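# In Praise of the Covered Board, the Coffee Cloth and the Green Kitchen

I have become the sort of person who gets excited about fabric on a board. It started in October, when I spent a long weekend in Brovgate going in and out of other people's kitchens for this magazine, and it hasn't let up since. Everybody there covers things! Trays, shelves, stools, the flat bit of wood they keep for chopping herbs on the back step. A plain wooden surface gets a cloth stretched or laid over it, the cloth gets changed when the mood changes, and the wood underneath stays good for decades.

The habit seems to have come down the valley from Wostolden, where there used to be a weaving mill with its own remnant shop. Printed ends were sold by weight, so people bought whatever was there. That explains the wonderful mix. In one house I saw lemons next to sailing boats next to a very serious brown check, all in the same room, and it looked terrific.

## What makes a good cover

The best ones are cotton, fairly heavy, and printed on one side only. Thin cloth slides around and wrinkles the minute you put a cup on it. If you are buying new, the Dinu range of kitchen cottons is the one I kept hearing about, and I came home with three pieces of it (I had planned on one). It frays very little when you cut it, and it takes a hot iron.

Edges are where you can have some fun. A straight hem is quick and perfectly fine, but a scalloped edge is lovely, especially if you let a bit of the wood show past it. You don't need a fancy template either -- draw around a saucer, overlap the curves a little, and zigzag over the line before you trim. My first try took me a whole evening and the curves were all different sizes. I still use it.

And please don't worry about fading! A blue that has gone pale on one side from years next to a window has far more life in it than a blue fresh off the roll. Old prints get softer in the same way, and a drawing or a line of lettering that you can barely make out anymore is part of the charm. One household in Brovgate had kept a calendar cloth so long that only the winter months were still readable.

## The green cabinets

The other thing I fell for was the paint. Half the kitchens on the hill have painted cabinets, and the color everyone comes back to is green: a light mint on the door panels and a darker green on the trim. It sounds like a lot. With white square tiles behind it and a dark speckled counter on top, it is calm and cheerful at once, and the small round knobs keep it from looking too grand.

A pale floor helps as well, because it bounces the light up onto the lower doors, where most kitchens go gloomy. With all that green and white for a background, a blue cloth with a coffee motif and a strip of golden-brown wood showing at the edge looks right at home.

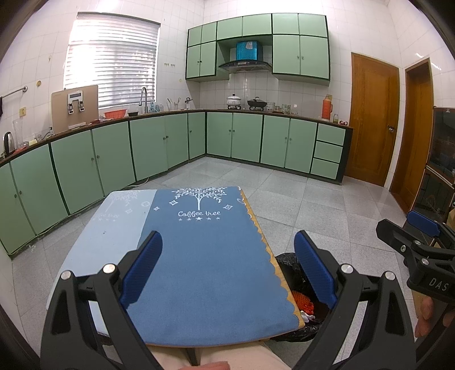
Painting the doors yourself is a weekend's work if you're patient, plus drying time. Take them off, number them on the inside with pencil, and sand lightly. Two thin coats of the mint, one day apart, then the trim with a small angled brush. Don't rush the trim. I did a set of drawers in my own kitchen after I got back and spent 66 dollars on everything, brushes included, and there's enough left in the can for the pantry door.

If you'd like to see the real thing, the winter home fair at Rurnivmont has a whole room given over to kitchen textiles, with 70 stalls in the main hall and a remnant table by the side entrance. Get there early for the remnants. The coffee prints go first, then anything with birds on it, and by lunchtime you're down to the brown checks -- which I have come to like very much.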